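Small Storage in Shared Study Rooms
Project report, Juvirville 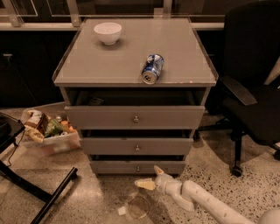
Our project looked at how students use the small drawer cabinets placed next to the desks in shared study rooms. We wanted to know what ends up in the drawers, what stays on top, and how much gets left behind at the end of the day.

Method

We checked 33 cabinets in the Putodgate building during August, once in the morning and once after 9 p.m. Each item was written down as food, dishes, trash, paper or other. Items on the floor within reach of the chair were listed separately.

Results

We recorded 1147 items. Of these, 372 were on top of a cabinet, mostly drink cans, bowls and loose paper. Top drawers were used far more than bottom drawers, and many were left partly open. Food was usually kept in a bin on the floor, even when the bottom drawer had space.

Problems

Two of us sorted paper differently in the first week, so those sheets had to be redone. We also did not measure the drawers before starting. Cereal boxes and tall bottles may simply not fit, and we plan to check this next term.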